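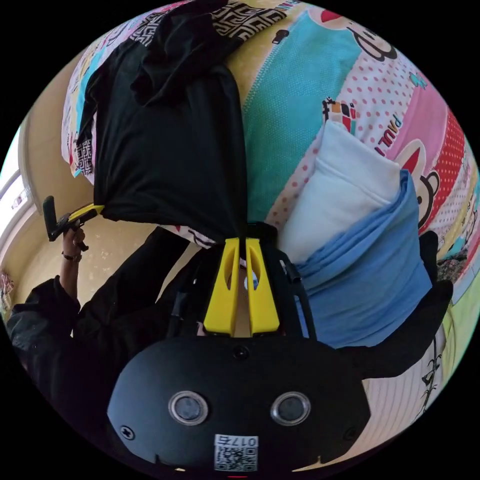 床上待整理的衣物:黑色织物缀有黑白回纹饰边,一旁为叠好的白色与浅蓝色织物。

论家庭衣物的就地整理

近年来,有关居家收纳的讨论多集中于柜体、隔板与收纳盒的选购,对整理这一行为本身着墨甚少。本刊认为,衣物能否长期保持有序,首先取决于折叠在何处进行、由谁进行、隔多久进行一次。柜子只是最后一站。

多数家庭没有专用的折衣台。床铺面积大、高度适中,自然成为折叠衣物的主要场所。对此,部分收纳课程持否定态度,主张一律改用硬质台面。此种主张值得商榷。床面固然柔软,折线不易压实,但对于毛巾、薄毯及垂坠感较强的衣料,床面的宽度远比硬度重要。为此另购一张折叠桌,既占用通道,又增加一件需要收纳的物品,得失并不相称。

真正应当注意的是顺序。厚实的织物宜先折,先成形者可靠边放置,为后续衣物留出空间。深色、柔软且带有饰边的衣物宜留至最后,单独摊开处理。此类衣物的饰边与主体质地往往不同,若与其他衣物一并堆叠,饰边容易翻卷,日后熨烫颇费工夫。折叠时应以饰边为基准对齐,再收拢主体部分,次序不宜颠倒。

床品的花色亦有影响。儿童床单多用鲜艳的斜向色带与卡通图案,素色衣物置于其上,轮廓分明,不易遗漏;花色衣物则容易混入其中。家中有儿童者,不妨让孩子在自己的床上参与折叠,从浅色小件开始。格鲁库茨卡(Grukudska)社区生活馆自五月起开设亲子整理课,收费300元,课程即以此为主要内容。本刊赞同这一方向,但认为收费偏高,同样的练习在家中完全可以进行。

市场方面,内利维蒂(Nellivetti)推出的折衣板售价近500元,卡隆(Caron)的整套衣柜分隔系统则需2000元。上述产品做工尚可,然而对一般家庭而言并非必需。一块折衣板所能统一的,仅是上衣的宽度,遇有大幅垂坠的织物即无从施展。购置之前,宜先将现有衣物全部取出折叠一遍,再行决定。

本刊建议,各家庭可将折叠衣物固定在晚饭之后,每次以一筐为限,当晚归柜,不在床上过夜。有关机构在编写家政教材时,亦应适当增加织物辨识与折叠次序的内容,减少对收纳用品的推介。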